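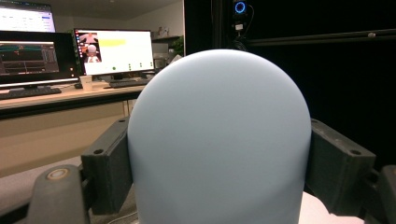 4. Setting out the personal items

This section covers the light-coloured items and the toothbrush supplied with the Zelstead bench set. Complete section 2 (levelling the table) before starting. Part names follow the Plunard packing list, issue of 2 Oct 2026.

4.1 Preparing the surface

1. Clear the tabletop and wipe it with a damp cloth. Use no solvent or scouring powder.
2. Dry the surface with a second cloth.
3. Mark a working area more than 700 mm wide. Pencil or low-tack tape is suitable.
4. Check that no cable crosses the marked area.

Note: On a white top, pale items can be hard to tell from the background. Place the Mernberg grey mat under them if the lighting is strong.

4.2 Placing the items

1. Stand the domed item on its base with the rounded end up. It has no marked front and may face any direction.
2. Place the duck container to the right of the working area. Leave a clear space on all sides wide enough for a hand.
3. Press down lightly on the container. It should not rock. If it does, check the table for crumbs or tape ends before suspecting the part.
4. Lay the toothbrush flat until it is needed, bristles facing up.

Caution: Do not lift the duck container by its uppermost ring alone. Support it from underneath when moving it between tables.

Caution: Do not squeeze the domed item harder than is needed to hold it. Pressure marks on the matte surface can be permanent.

4.3 Handling the toothbrush

1. Pick up the toothbrush by the handle or the neck. Keep the bristles clear of hands and tools.
2. When holding it upright, keep the head at the top and let the handle hang freely. A slight slant is acceptable.
3. Lower it until the end of the handle is just short of whatever lies beneath, then pause before setting it down.
4. Replace the toothbrush when the bristles no longer stand straight. The spare is part 13 on the packing list.
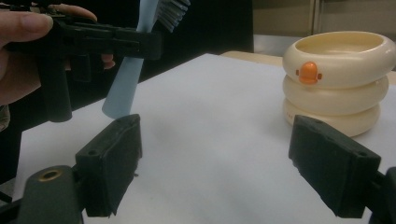 Can any toothbrush be used in place of the one supplied?
Most adult manual brushes are suitable. Electric brushes are too heavy and too thick in the handle. Sikder spares come in light blue only — other colours are allowed but should be noted on the set-up sheet.

4.4 Cleaning and storage

Wash the items in lukewarm water with a little dish soap. Let them air-dry away from heaters. Store the toothbrush separately with its head uncovered.

Sets packed before December use the older foam tray. Fit the duck container first, then the domed item. The lid should close without force.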